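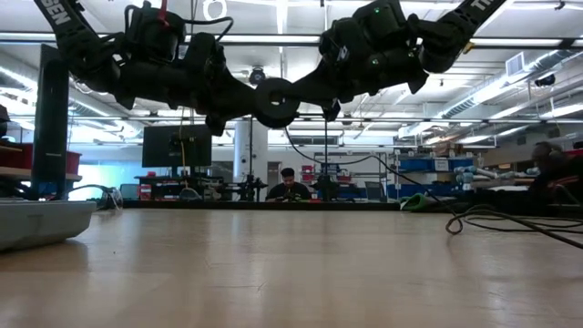 **Gareth Lockwood**

Can a mayor resign "pending a successor" and just stay in the job? I live in Prullolville and our mayor read out what sounded like a farewell in January. Everyone at the session clapped, the Nallar people shook hands with the Marar people, and the local site had "Mayor Steps Down" up before I got home. He's still there. He signed the parking contract last week. The two blocs keep telling us they're "working toward each other", and I suppose you could draw it as those two black arms reaching in over the table from opposite sides with the one thick ring hanging between them, except that in our case I don't see why either side would ever let go.

So far I have been told three different things:

- the clerk's office says the resignation is "noted" but not "accepted"
- my council member (Nallar) says it takes effect when a new mayor is elected by the council
- my neighbor says it took effect the minute he said it out loud and everything since is void

There's also a petition for an early election. It needs 1500 valid signatures and the organizers handed in 1516, and they seem to think that settles it. I have my doubts. Does anybody know how this really works under a town charter like ours? I've read the charter twice and the section on vacancies is half a page long. Please don't tell me to call my council member again.
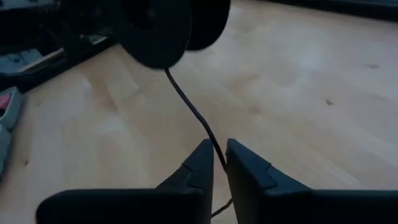

**Joar Strand**

Your neighbor is almost certainly wrong, and your council member is probably half right, in the way that suits him.

Most charters separate three things that get mashed together in the news: saying you'll resign, handing in a resignation, and the seat being vacant. A speech does the first one. For the second you normally need a signed letter with a date on it. For the third you need whatever the charter says you need, and that varies a lot. Some want a council vote to accept it. Some have it take effect on filing. A few say nothing and leave it to the lawyers.

Ask the clerk for a copy of the letter. Don't ask "has he resigned", ask for the document. If there is no letter, you had a speech, and he can go on signing parking contracts until his term runs out. If there is one, look for the words "effective" and "upon". "Effective upon the election of my successor" is the classic, and it's a lovely thing to write if your friends control when that election gets scheduled.

On the petition: 16 spare signatures is nothing. I would not plan a party around that. People sign twice, people sign who moved to Fleltton years ago, people leave off the street number. When we did one here the clerk threw out 500 in an afternoon, and I'd have thrown out most of those myself. Check whether your charter lets the organizers top up after a failed count. Ours gave 15 days. Some give none, and then you start over with blank sheets.

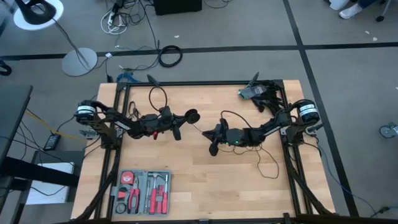
*Two arms nearly meeting over the butcher-block table.*

One more thing. You say the section on vacancies is half a page. Look in the section on council procedure as well - ours hid the rule on caretaker powers in there, under "Continuity of Business". It said an outgoing mayor could sign renewals but not new contracts. Whether your parking deal is a renewal is a question I'd want answered in writing.

**Gareth Lockwood**

Thanks, that's more than I got in two months from the people paid to know. There is a "Continuity" paragraph. It says the outgoing mayor "shall attend to ordinary matters" and doesn't say what ordinary means. I've asked for the letter and been told to come back Thursday. The parking deal is with a different company than before, so I can't see how anyone calls it a renewal, though I fully expect someone to try.
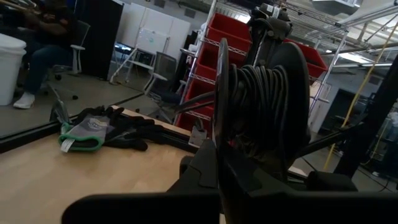

*Cable reel and two work gloves, one gray with a green cuff, one black.*

**fleltton_mike**

They're all the same, doesn't matter what the charter says. We had this in Fleltton and the guy "left" and then ran again and won. You are wasting your time with the clerk. Get a lawyer or get used to him.

Also the number for a petition is a percentage of voters, not a fixed number, so 1500 sounds wrong to me.

**Joar Strand**

It can be either. Plenty of smaller places use a fixed number, and Gareth has read his own charter. I'd hold off on a lawyer until the letter turns up. If they won't hand it over on Thursday, put the request in writing, keep a copy, and get the person at the desk to stamp both.

**Gareth Lockwood**

It's a fixed number, section 9. I'll post the wording of the letter if I get it.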